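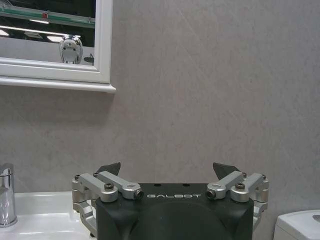

Do I need to see the first Kulora movie before the new one?

Asked in Movies and TV, November

My sister and her kids are visiting and they want to go see Kulora: The Long Tide at the theater in Tosthorpe. I never saw the first one. I know it came out 13 years ago and that it ends with the ship going down, but that is all I know. I have two hours free before they get here, maybe a little more.

Is the new one a straight sequel, or is it the kind where they start over with new people and just mention the old ones? The trailer has the older captain in it for one shot, so I can't tell. I also don't want to pay for a rental if it won't matter. The kids are 7 and 11, so if there is anything in it that would scare a seven-year-old, I'd like to know that too.

I looked at the Sollia listing and it only says "the saga continues," which doesn't help. Please no spoilers for the ending of the new one.
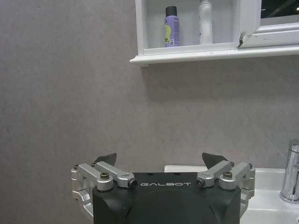

Magdy Slaoui
You can skip it, but you'll miss some things. The new movie opens with a recap that runs nearly 2 minutes and covers the sinking, the map and who the brother is. After that it is mostly new characters. The old captain is in it more than the trailer shows, and his scenes work better if you know what he did on the island in the first one. If you don't, a character explains it out loud later on — a little clumsily, but you'll follow it.

If you only have two hours, the first one runs 1 hour 50, so it fits. You could also start at the storm, 30 minutes in. Everything before that is the town and the wedding, and none of it comes up again.

For the seven-year-old: there is a long sequence in a flooded tunnel that is dark and loud. No blood. My son is about that age and covered his ears but was fine afterward. I would sit near the aisle.

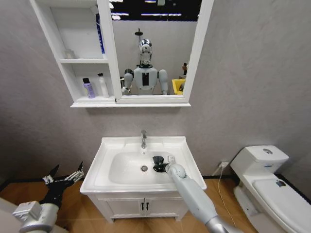
Bathroom sink and mirrored cabinet

Answer 2
Watch the first one, it's better anyway. The sequel is too long and the music is the same three notes. The theater in Tosthorpe has the sound turned way up too.

Answer 3
Slight disagreement with the first answer. I took my parents, who had not seen the original, and they were lost for most of the middle. The recap goes by fast and never says that Arellano and the harbor master are the same man under a different name. That matters in the new one. It is not a spoiler, it's from the first movie.

So if you do start late, go back and watch the wedding. He gives a toast there and you see the ring. It's short.

I don't know about renting. My library had the disc and there was no wait for it.

Comment from the asker
Thanks. I'll start from the beginning and see how far I get. Aisle seats are booked.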